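Sim bench notebook, Tadthorpe site
2024-06-22

In on a Saturday, which tells you how the labour saving is going.

The packing hall wants a two-armed robot on the returns table by July. Before it meets any real returns it has to learn in the simulator, and before that somebody has to rewrite the task list, and that somebody was me. The old list was written by people who have never sorted a return. It had "tidy table" down as one task. Anyone who has done a late shift on returns will know that is a career.

Split it into drawer work and top work. Drawer work is left arm, top work is right arm, and they are not to help each other until I say so. The Ospina build of the room is loaded, the one with the blue brick wall. Basketball, book, plant, cup and truck all on the table. Red handle on the drawer, left gripper level with it. 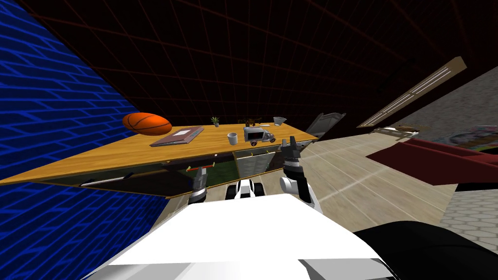 Drawer work

Target is 300 tries per setting, and I have asked for 900 overnight so there is something to look at on Monday. The hall staff were promised a say in what counts as a good try. So far they have been sent a form with 31 boxes on it. I filled it in myself to see how long it took and gave up at the box marked "other (required)".

Their main worry is the one I would have. At the moment a sorter opens the drawer, looks, swears, and puts the thing where it ought to go. With the arms in, the sorter stands by and presses a button when the robot is unsure. The looking and the swearing stay, the lifting goes. Two of them like the sound of that for their backs. One pointed out that button pressing is graded lower than sorting, and would someone please check before July. I have written to ask. No reply, but it is Saturday.

Top work

Stay with the truck as first pick. It has a box shape and flat sides, and the cup can wait until the grip force numbers from Fidus make sense. The glass funnel stays at the right-hand end, past the truck, and is not a target for either arm until further notice – I don't care that it is only simulated, habits form.
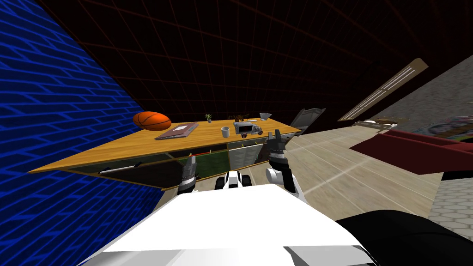 Ullis Automation Group, Returns and Packing

Wrist view next. The sorters asked for this one, as they want to know what the robot is "looking at" when it stops and calls for them. Fair question. Plan is a small screen by the button showing the wrist view, so the person called over isn't guessing. I had meant to put up a confidence score as well, but up to 30 per cent of a screen given over to a number is a lot of number, and the night shift said they would only bet on it.

In the view I kept, the fingers are open with nothing between them and the toy ambulance is well over to the left. A sorter would look at that and say "left a bit". The robot would like a form filled in.
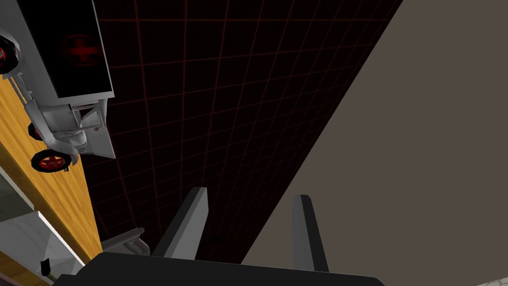

Will the sorters still be needed once the arms are running?
The plan keeps the same people on every shift, with the lifting handed over and the odd or doubtful items still decided by a person. What the job is called and how it is paid has not been settled.

Still to do: chase the grading question, cut the form down to one side of paper, rename "tidy table" everywhere it appears (it appears everywhere). Ask the hall whether the button can be somewhere other than behind the bin. Left the overnight run queued and the kettle off.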